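Notebook, two-arm cell (simulated), Tumbridge bench
June, started a little after 4 pm

Picking up where I left off before lunch, with a fresh mug of tea and rather more patience. The job is still the right arm on the marble worktop layout, which has been closing its fingers a touch late ever since we moved over to the Lernomum gripper model. I'd blamed the controller (sorry, controller!) but the finger limits in the arm file were left over from the old Pasichnyk hand, so it was being told to open wider than it ought to. I've put the new limits in for both arms, saved the old file next to it with "old" on the end, and restarted from seed 2708 so that anyone can get the same table as me.

Start position next. Both hands open and empty, left one well out over the bare marble, right one brought in beside the oval woven mat with the pear and the lettuce on it. I like the lower finger close to the braided rim, as it makes a bad offset very easy to spot, but do go gently if you nudge it any nearer. I stopped at step 970 to have a proper look before letting it carry on.
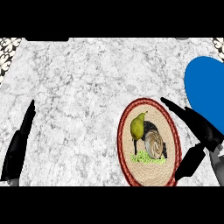

Still to do

Run the close and open test on the right hand 7 times and write down the finger gap each time, then the same for the left. Copy the limits across to the Nustov layout, which I'm fairly sure has the same old numbers in it. The wrist joint damping wants looking at too, but that can wait until the fingers behave. I've left the cell paused with the new file loaded, so please don't reset it before I'm back in.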